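Kollár Footwear Supply – Minutes of the production meeting
Posted 2023-05-03 by the Production Office
Print this page | E-mail this page

Present: production, tooling, stores and shipping. Apologies from purchasing. The minutes of the last meeting were accepted with one correction: the Grillix order was for 246 trays, not 264.

1. Tray layout on the yellow table

The long yellow table was discussed first. Stores asked that trays be set out in a single row with space between them, so each one can be picked up by itself.

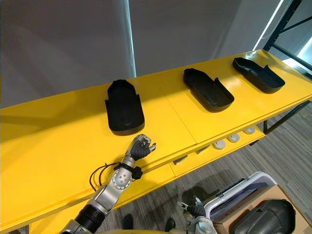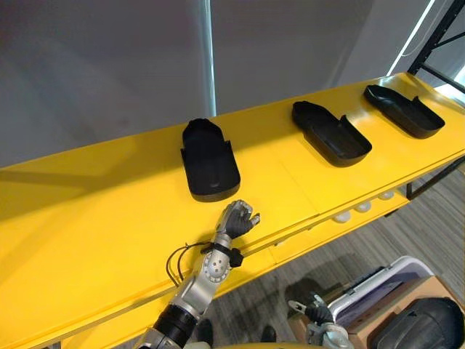 Three black trays spaced out along the yellow table.

2. Direction of trays

Shipping would like all trays to point the same way before they go into cartons. Tooling said the angle on the table makes no difference to them – the taller end is easy enough to find. Agreed that direction will be fixed at the carton stage only. Stores will change the packing sheet.

3. Kikel order

Kikel has asked for 26 extra trays in the same black finish. Production can fit these in before the July shutdown if material arrives on time. Purchasing to confirm the delivery date by e-mail.

4. Rim check

Some six trays from the last Potar batch were set aside with rough rims. Tooling has looked at the mold and will clean it before the next run. Potar has been told and did not ask for replacements.

5. Table surface and lighting

Shipping said glare from the overhead lights makes it hard to spot scratches in the yellow paint. A matte mat was suggested. Production does not want one over the seam – it would catch on the trays. Left open.

6. Other business

Carton labels are running low. Two rolls to be ordered this week. The lower shelf is to be kept clear of tape and scrap.

Next meeting: same room, after the Kikel order has shipped.

Contact the Production Office | © 2023 Kollár Footwear Supply | Back to top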